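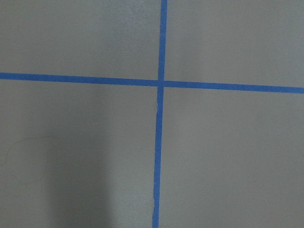 Tape crossing on the work surface, wrist camera view.

Call for Participants: Gripper and Controller Comparison Study
Sinodton Institute, Manipulation Laboratory

The Manipulation Laboratory of the Sinodton Institute invites applications from adults who wish to take part in a comparison of robot grippers and hand controllers. Sessions begin in February and are held in the Hodoroagă Building, ground floor. No experience with robots is required for the general group. A smaller group of experienced operators will be recruited under the same call, and the additional requirements for that group are listed under Eligibility.

Purpose of the study

The laboratory operates tabletop arms that are guided by a person at a controller. Two grippers are under review: the Dasov parallel gripper, which the laboratory has used since the current arms were installed, and the Ponow compliant gripper, which has softer finger pads and a wider opening. Each will be tested with two controllers, a handheld unit and a small follower arm moved directly by the operator. The study will record how quickly new operators learn each combination, how often an object is dropped or pushed out of reach, and how tiring operators find the work over a full session.

The results will be used to select the equipment for the laboratory's shared stations. The study as a whole will comprise 3,000 recorded trials.

Tasks

Participants will guide the arm through short tabletop tasks with ordinary desk items. Typical tasks are picking up a marker, moving it to a named tile of the taped grid, turning it to a requested direction, and placing it in a pencil cup. Some tasks begin with the cup upright and others with the cup on its side. The operator may look directly at the table or at the camera views on the monitor, depending on the condition assigned.

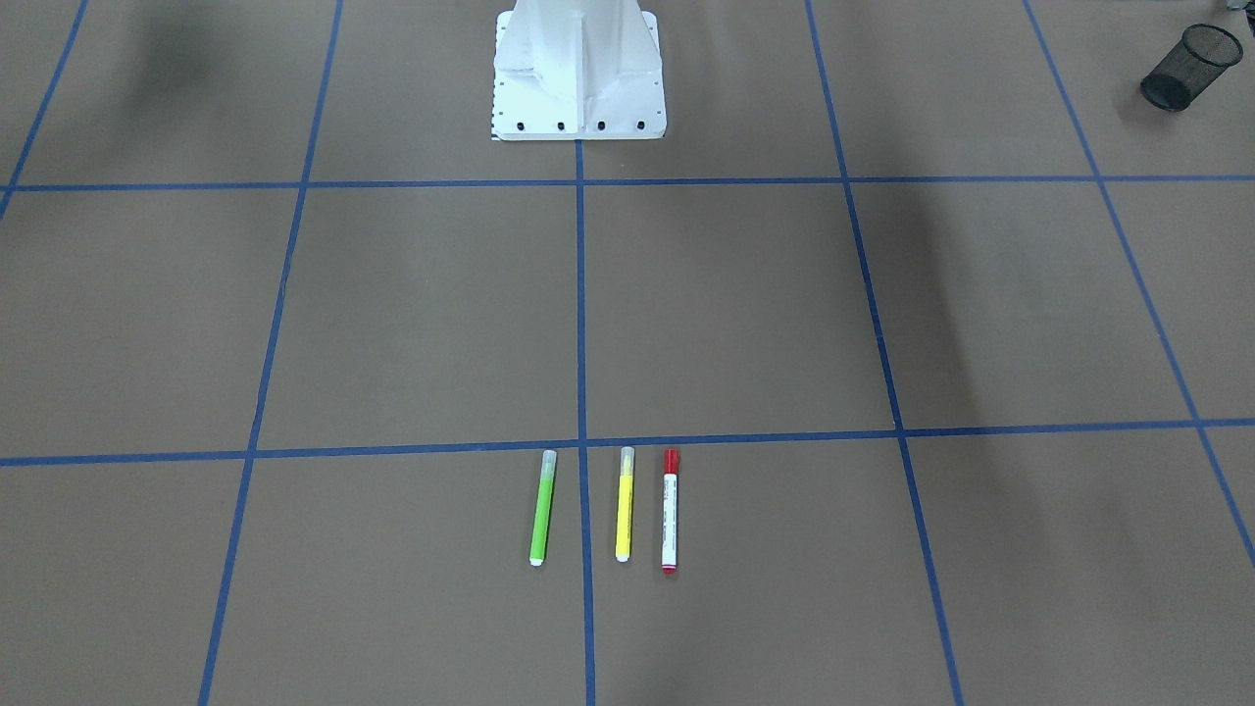

Robot base, taped grid, markers and mesh pencil cup.

Each trial ends when the operator reports that the task is complete or when the time limit is reached. A dropped object counts as a recorded event and does not end the trial. Staff will reset the table between trials. Participants are asked not to reach over the work surface at any time while the arm is powered.

Camera conditions

Three views are compared: a fixed view of the workspace, a view from head height, and a view from the wrist of the arm. Earlier work at the laboratory suggested that operators who rely on the wrist view alone lose their place on the table when no object is in sight. The tape lines are intended to help with this.

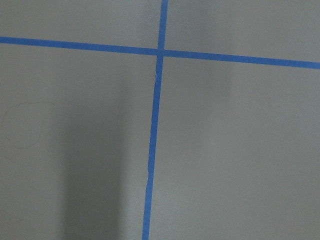
Operators will be asked at set points in the session to state which tile they believe the gripper is above, and their answers will be compared with the recorded position of the arm. This part of the study takes little time and involves no grasping. Participants who find the wrist view uncomfortable may ask to move on to the next condition, and the request will be granted without effect on payment.

Time commitment

Each participant attends three sessions on separate days. A session lasts two and a half hours, including a briefing, a practice period, two blocks of trials and a rest break. The first session includes an additional safety orientation of 20 minutes. Sessions start at 9:00 a.m. or 1:30 p.m. No sessions are scheduled on Monday, when the arms are calibrated.

Participants who cannot attend all three sessions should not apply, as the order of grippers and controllers is fixed in advance for each person.

Eligibility

Applicants for the general group must:
be 18 years of age or older
have normal or corrected vision, including the ability to tell blue, green, yellow and red apart
be able to use both hands for periods of 20 minutes while seated
be able to read and follow written instructions in English
have no previous experience operating a robot arm

Applicants for the experienced group must meet the first four requirements above and must also have completed at least 300 hours of operation on any arm guided by a human operator. A letter from a supervisor or employer is accepted as proof.

Employees of the Institute may apply if they do not report to a member of the study staff. Persons employed by a supplier of either gripper within the past two years are not eligible.
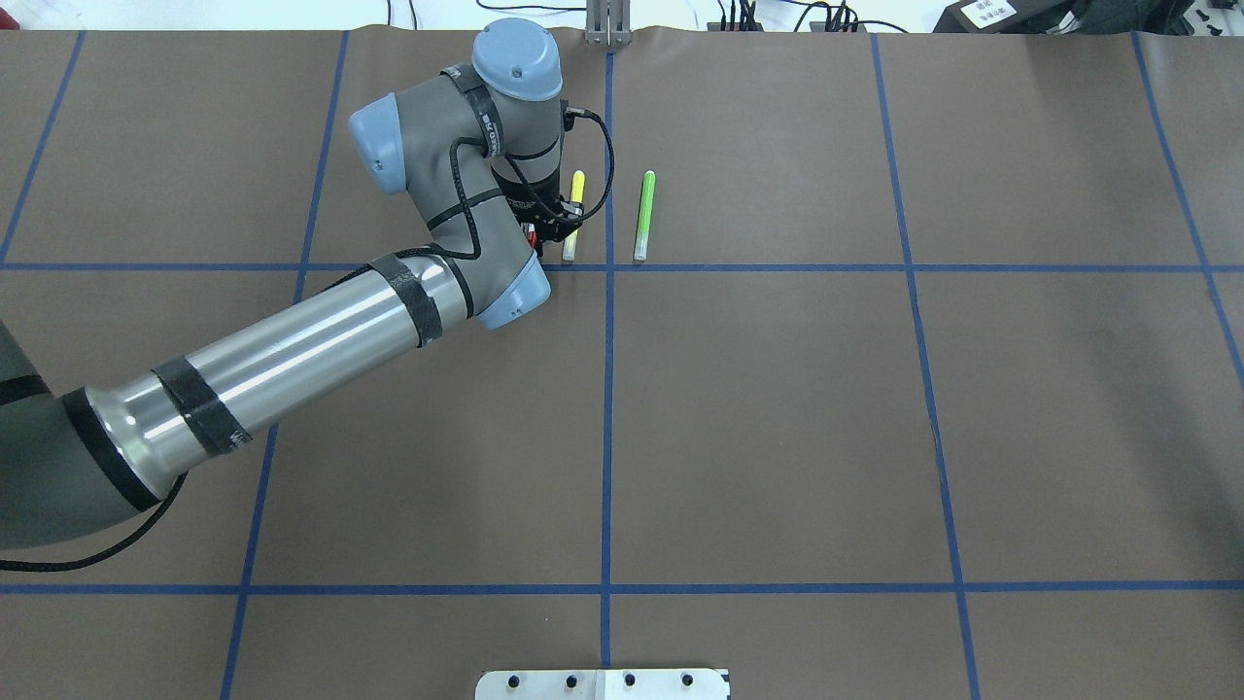 Payment and expenses

Participants receive $300 on completion of the third session. Those who withdraw earlier will be paid for each session attended, in equal parts. Parking permits are available at the front desk of the Hodoroagă Building. Travel costs are not reimbursed.

Data and privacy

The laboratory records arm motion, controller input, camera views of the table and written questionnaire responses. Voice is recorded only during the position questions. Faces are not recorded. Data are stored under a participant number, and a participant may request removal of his or her data up to 30 days after the final session. Recordings of the table may be shared with other research institutions.

How to apply

Application forms are available in Room 116 of the Hodoroagă Building and from the Institute's website under Current Studies. Completed forms should state the preferred start time and whether the applicant is applying for the general or the experienced group. Applications are reviewed in the order received, and applicants will be notified in writing within ten working days. Requests for accommodation, including adjusted seating or a left-handed controller, should be noted on the form so that the station can be prepared.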